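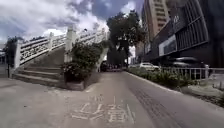 Walkers Wanted for the Footbridge and Steps Survey

Projects > Walking and Access > Take Part

Search projects Enter a keyword Go

We are looking for 13 people who don't mind a few stairs and have opinions about them. Istach has spent a good while looking at how people get up and over pedestrian bridges, and now we'd love to hear from the folks who do the climbing - with shopping, with a stroller, with a bad knee, or with nothing but a cup of tea in hand.

You don't need any training. If you have ever stood at the bottom of a long flight of steps and wondered whether the ramp would be kinder to you, then you already know most of what we want to talk about!

What you'll be doing

You'll join us for a morning in February, starting at 10 a.m., and cross the bridge several times at your own pace. We ask you to try both the steps and the ramp if you feel comfortable doing so, and to tell one of our note takers what you think as you go. Where did you want a handhold? Did the edges of the treads feel clear underfoot? Was there a spot where you would have liked to stop and catch your breath? Gleice Prado will be leading the walks, and she is very patient, so please don't feel you have to hurry on her account.
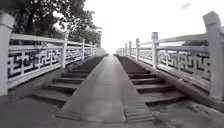

The central ramp, with steps on either side.

Afterward we'll sit down together for lunch and a longer chat. We would also like to hear about the level path leading up to the stairs, and whether the painted markings on the ground are any help to you or whether you walk right over them.

Who we'd like to hear from

Adults of any age who can manage a bridge crossing, slowly or otherwise. We are especially short of people who push or pull something on wheels most days. If you usually walk with a friend or a helper, bring them along - they'll get lunch too.

How to sign up

Write a few lines to Valdir Godoy at Istach, telling us how you usually get around and anything that would make the morning easier for you. Lunch and bus fare are on us.

Contact Istach | Copyright Istach | Back to top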